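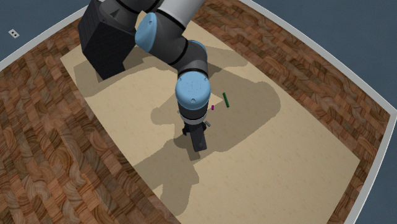
Tollcombe Street Residents, April meeting, my notes (Lotte typing, sorry for the spelling!)

Here: Godelieve, Tsehay, Chiến and me. Nathalie De Smet sent apologies, she's got the flu.

We got going at 7:10 and went straight to the block party. Godelieve wants the top end closed off again and I'm with her, but Chiến worries about the bakery deliveries, so he'll go talk to them first. The band from Skudville wants 344 dollars (up 75 from last year, ouch). Tsehay thinks she can get them down a bit. We said yes either way.

Then the street trees. Two look pretty sad, and I promised to call the city again. Long chat about watering bags, nothing decided.

Money: we have $1,648 in the account, and Godelieve still has to be paid back for the flyers.

Next meeting is in May at Chiến's, and he's making soup!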